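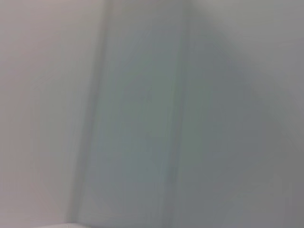 Cabinet Zurari, questions fréquentes, version de septembre

Accueil | Le cabinet | Domaines | Honoraires | FAQ | Contact

Premier rendez-vous, honoraires et autres sujets qui fâchent

Les questions qui suivent nous sont posées à l'accueil, au téléphone et, une fois, à la boulangerie. Les réponses valent pour le cabinet de Bodutum. Elles ne remplacent pas une consultation, ce que tout avocat écrit quelque part et que nous écrivons donc en haut.

Combien coûte le premier rendez-vous ?

70 euros TTC, pour un entretien de 45 minutes. Le montant est déduit de la première facture si vous nous confiez ensuite le dossier. Si vous ne nous le confiez pas, vous repartez avec un avis et nous avec 70 euros. Les deux parties survivent en général très bien à l'opération.

Et si j'ai besoin de plus de 45 minutes ?

On fixe un second rendez-vous. L'expérience montre que le dernier quart d'heure d'un entretien trop long est consacré au beau-frère, lequel n'est presque jamais partie à la procédure.

Que dois-je apporter ?

Une pièce d'identité, les courriers reçus (avec leurs enveloppes quand vous les avez gardées, le cachet peut servir), les contrats signés, les décisions de justice s'il y en a. Classez par date. Le tri par degré d'indignation a ses partisans, mais il faut tout refaire derrière.

Apportez aussi les documents qui ne vous arrangent pas. L'adversaire les a probablement, et nous préférons les découvrir dans notre bureau qu'à l'audience.

J'ai reçu une assignation. C'est urgent ?

Oui. Appelez le jour même, sans attendre d'avoir « retrouvé tous les papiers ». Une assignation mentionne une date ou un délai, et ce délai court pendant les vacances, pendant les travaux de la cuisine et pendant que vous réfléchissez. Dites bien au secrétariat que vous avez été assigné, le mot fait avancer les choses.

Comment sont calculés vos honoraires ?

Au temps passé ou au forfait, selon l'affaire. Dans les deux cas, vous signez une convention d'honoraires avant que nous ne commencions. Elle fait 4 pages. Lisez-les. Nous voyons régulièrement des gens parapher ce document avec une confiance qui nous touche, puis nous consulter à propos d'un autre document paraphé de la même façon.

Un honoraire de résultat peut s'ajouter, à condition d'être prévu dans la convention. Nous ne pouvons pas être payés uniquement si vous gagnez : les règles de la profession l'interdisent, et les séries américaines n'y changent rien.

Qui paie les frais si je gagne ?

Le juge peut condamner le perdant à vous verser une somme pour vos frais d'avocat. Il peut, donc il apprécie, et la somme accordée couvre rarement la totalité de ce que vous avez dépensé. Partez du principe que vous réglerez la différence. Les bonnes surprises se digèrent mieux que les autres.

Acceptez-vous l'aide juridictionnelle ?

Dans certains domaines, oui : famille, logement, contentieux du travail côté salarié. Signalez-le dès la prise de rendez-vous. Vérifiez également votre assurance habitation ou votre carte bancaire, qui comportent parfois une protection juridique dont le titulaire ignore tout. Si une garantie s'applique, vous gardez le libre choix de votre avocat, même quand l'assureur vous en recommande un avec insistance.

Ai-je des chances de gagner ?

Nous vous dirons ce que nous en pensons après lecture des pièces. Avant lecture, tout le monde a un excellent dossier. Nous ne donnons pas de pourcentage. Un confrère qui vous annonce une victoire certaine possède un talent que nous n'avons pas, et il serait dommage qu'il ne le mette pas par écrit.

Puis-je vous écrire par courriel ?

Oui, mais passez de préférence par l'espace client Kistora. Vos identifiants vous sont remis à l'ouverture du dossier. Vous y trouverez les actes, les échanges avec la partie adverse et les factures, cette dernière rubrique étant curieusement la moins visitée. Les courriels longs sont lus en entier et, si vous êtes au temps passé, facturés comme tels. Le message envoyé à deux heures du matin l'est au même tarif que les autres ; nous conseillons simplement de le relire au petit déjeuner avant de cliquer.

Ce que je vous raconte reste-t-il confidentiel ?

Oui. Le secret professionnel couvre vos confidences, vos lettres et nos notes. Il s'applique aussi lorsque vous ne donnez pas suite. En revanche, si vous venez accompagné, votre accompagnateur n'y est pas tenu. Réfléchissez un instant à la personne que vous choisissez.

Pouvez-vous conseiller mon conjoint en même temps que moi ?

Pour acheter une maison, souvent. Pour vous séparer, non, sauf rares configurations, et le divorce par consentement mutuel sans juge exige de toute façon un avocat pour chacun. Même très amical. Même si vous êtes déjà d'accord sur le chat.

Puis-je changer d'avocat en cours de route ?

Oui, à tout moment. Vous réglez ce qui est dû au premier, qui transmet le dossier au second. Prévenez-le par écrit, c'est plus correct. Nous disons cela aussi à ceux qui nous quittent.

Où êtes-vous exactement ?

Rue Daneshvar, au deuxième étage d'un immeuble de 1939 dont l'ascenseur semble être du même avis que nous sur la prudence. Si l'escalier vous pose problème, indiquez-le en réservant, nous avons une salle au rez-de-chaussée. Le stationnement dans la rue est payant jusqu'à 19 heures et contrôlé avec un zèle que nous aimerions retrouver dans certaines administrations.

Contestez-vous les contraventions de stationnement ?

Non.

À lire aussi
Lire une convention d'honoraires sans s'endormir
Mise en demeure : ce qu'elle doit contenir
Dépôt de garantie non restitué, que faire ?
Témoigner pour un proche : l'attestation écrite
Espace Kistora : mot de passe perdu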